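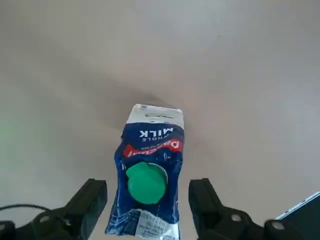 A crumpled whole milk carton, with its green cap still on.

What Is a Milk Carton Made Of?
By Darcy Gill

You have probably met a milk carton. You may have met one at lunch, or you may have met one at home, put back in the fridge with one drop left in it by somebody who did not want to be the person who finished the milk. (We will not name names.)

Most people call it a paper carton. That is fair enough, but try keeping milk in a paper bag and see how your socks feel afterward. Paper drinks. It soaks up liquid and goes floppy, and then it falls apart. So a carton needs help.

The paper sandwich

The main part of a carton is paperboard, a thick, stiff kind of paper made from wood. On each side of the paperboard is a very thin coat of plastic. Think of a sandwich where the bread is plastic and the filling is cardboard. Do not think of eating it.

The plastic on the inside keeps the milk away from the paper. The plastic on the outside keeps the paper safe from drips and from damp fridges. Some cartons, mostly the kind that can sit on a shelf without a fridge, also have a layer of aluminum foil thinner than a hair. Milk that lives in the fridge usually skips the foil.

Why the wrinkles turn white

Look at the blue part of the carton in the photo. See the white streaks running along the folds? The blue is only ink. It sits on the surface like paint on a wall, and the board underneath is pale. When you bend a carton hard, the ink can crack or rub away along the crease, and some of the white shows through.

You can try this with any carton that has a dark color on it. Fold a corner back and forth 38 times. Or fewer, if you have somewhere to be.

And why does it stay crumpled? Squash a sponge and it pops back. Squash a carton and it just sits there looking squashed. Paperboard is made of tiny wood fibers all pressed together, and once you bend them sharply they don't spring back very well. A crease in a carton is more or less forever. You can smooth it with your hand, and it will look like a wrinkled carton that someone has smoothed with their hand.

What about the cap?

The cap is a different material from the carton. It's hard plastic, and it screws onto a plastic spout that is fixed to the carton wall. Look closely at the spout in the photo and you'll find a ring of little ridges near the cap.

Caps on milk often come in colors, so you can grab the right one without reading. Annoyingly, the colors are not the same everywhere. My cousins in Borham think blue means one thing and I think it means another, and we have had this conversation over 7 different breakfasts. Just read the label. The carton in the photo has WHOLE MILK on it in big capital letters.

What does "whole" mean?

It doesn't mean you get the whole cow. Whole milk is milk with most of its natural fat left in. In the United States it has at least 3.25 percent fat. Skim milk has had almost all the fat taken out, and the other kinds are somewhere in between.

Where does an empty carton go?

That depends on where you live, which I know is a boring answer. Some towns recycle cartons and some don't. Where they do, the cartons go to a mill and get stirred up in a giant tub of water until the paper fibers float loose from the plastic. The fibers can become paper towels or tissues. Oyelaran Elementary sent off 925 cartons in September, and Nnamdi Igwe's class had the job of rinsing them. Ask them about the smell. They will tell you for as long as you let them.

If your town takes cartons:

Empty it. All the way, including the one drop.
Give it a quick rinse.
Find out if the cap stays on or comes off. Towns disagree about this too.
Ask before you flatten it. Some places want cartons flat and some want them left in shape.

Words to know

Paperboard: thick, stiff paper used for boxes and cartons.
Fiber: a tiny thread. Paper is a big tangle of them.
Spout: the part the milk comes out of, when it isn't coming out of the side.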